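Who Gets Turned Away at the Door? Entry Bans on Elected Officials
Term project report, Comparative Politics
14 Feb 2021

I picked this topic in October, mostly by accident. My first idea was something on voting systems, but then I read a long op-ed about a country refusing to let in a visiting lawmaker, got annoyed at it, read it again and got annoyed at a different part. So I changed topics (sorry to my advisor, who had already signed the form!).

The question I ended up with is pretty simple. When a government bars a foreign elected official from visiting, how does it explain itself, and do newspaper opinion writers buy the explanation? I wasn't trying to decide whether any one ban was right. I have opinions, and a few of them leak into the last section, but the project is about the arguments people make.

For sources I used the Lirkham archive, which our library pays for and which has the slowest search page I have ever used. My first search gave me 2,063 articles. A lot of those were about sports teams with visa trouble, or tourists, or one musician who seems to get refused everywhere. I threw those out, then dropped straight news reports, and that left me with 147 opinion pieces and editorials. I read all of them over winter break at home.
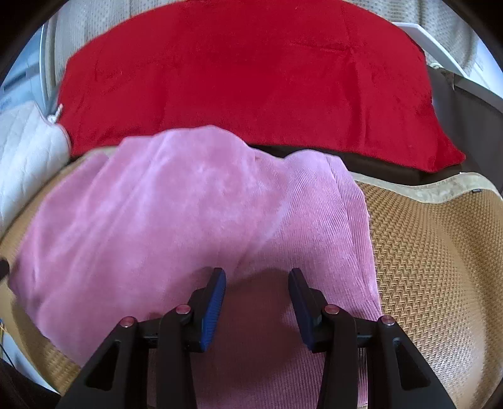

Next came the coding sheet. I gave every piece a main argument and, if it had one, a second argument. My first version of the sheet had 18 categories and it was a mess – I would code a piece one night, come back to it the next day and put it somewhere else. I boiled it down to four: sovereignty, security, insult, and backfire. Sovereignty means "a country can let in whoever it wants." Security means the visitor is described as some kind of danger. Insult means the writer thinks the ban is an offense to the voters who elected the person. Backfire means the ban gives the visitor more attention than the visit ever would have.

I keyed everything into Plustita, the free version, which lets you have 200 rows and then starts begging for money. I never hit the limit, so no complaints.

Backfire was the most common argument by a good stretch, and I did not see that coming. I figured people who hated a ban would talk about rights or democracy, and plenty did, but even they tended to slide into backfire by the second half. Writers who supported a ban leaned on sovereignty way more than security. When security did show up it was usually vague, a sentence or two and then on to something else. 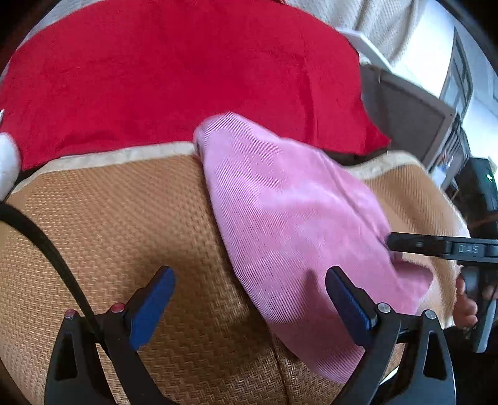 I also wanted to compare papers. The Viklund paper and the Stolano paper looked like a good pair, one leaning right and one leaning left, and I expected them to line up against each other every time. They mostly didn't. Both defended bans on politicians they disliked and attacked bans on politicians they liked, and they borrowed each other's wording to do it. I think this is the best part of the project, and I wish I'd had more pages for it.

Weak spots: I was the only coder, so there is no check on my judgment. Everything is in English, which leaves out a huge chunk of the debate in the countries doing the banning. And a piece that argues two things equally well still had to get one main label, so some of those were close to a coin flip.

If I did it over, I'd get a friend to code a batch too, and I'd start with the pair of papers and skip the giant search. The coding sheet and the full article list are in the appendix.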